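Household Skills, Unit 3
Session handout: fruit and veg, sorting and storing
Tutor: Austra Lepik (Alina Pop covering the Sunday group)

Read before the practical. Bring an apron, a pencil and something shallow to sort into. Tray, box lid, baking tin, anything with sides.

1. Why sort at all

Shopping gets dumped in one bowl and stays there. Bottom layer goes soft, you find it a week later. Sorting takes a few minutes. Main points from last time:
- firm and soft apart
- damaged ones out first, eat or cook today
- nothing wet goes into storage
- onions and potatoes not together, keep both out of the light

2. Picking things up

Most bruises come from handling. Round fruit rolls, people grab at it, thumb goes in. Hold it at the sides, light pressure, lift straight up, set down. Don't drop it the last few inches. Don't squeeze to test ripeness, smell it or look at the stalk end instead.

Rough-skinned things can take more. Smooth thin skins (plums, tomatoes) take very little. Citrus is somewhere in between, feels tough but a knock can still start a soft patch a few days later.

3. The tray

Shallow is best. One layer only. If you have to pile, you need a second tray. Turn it so you can reach every corner without leaning over the rest. Leave gaps, one bad orange touching three good ones is four bad oranges by the weekend.
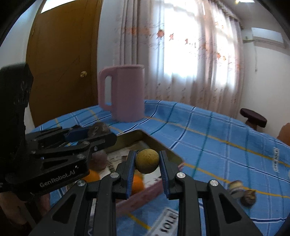

Working in pairs: agree who takes which side before you start. Last term two people went for the same piece over and over and half of it ended up on the floor. One person lifts out, the other checks and places, then swap. Talk to each other.

Order of work:
a. everything out of bags
b. quick look, pull out anything split or mouldy
c. bright/firm in the tray, spaced
d. duller or odd-coloured ones to the side, check again by hand
e. wipe down teh table

4. Where it goes afterwards

Citrus: cool room for a week, fridge if longer.
Apples: cool, away from everything else.
Bananas: out on the side, never the fridge in this class please, we have had this argument.
Root veg: dark, dry, paper bag with the top open.
Berries: fridge, unwashed, eat soon.

Nelu Bratu asked about sealed plastic boxes. Fine for cut fruit in the fridge. Not for whole fruit in a warm kitchen, it sweats. Will come back to this in the next session, ran out of time.

5. To do

Keep a list for 3 days of what gets thrown away at home and why (bruised, forgotten, bought too much). Rough notes are fine. Bring it with you, Lenuța Jitaru is collecting them for the noticeboard.

Reading: section on cold storage in the Treltis booklet, page 33 onwards. Skip the part on freezing, its covered in May.

Practical is in room 1044, door code from Alina. Wash hands on the way in.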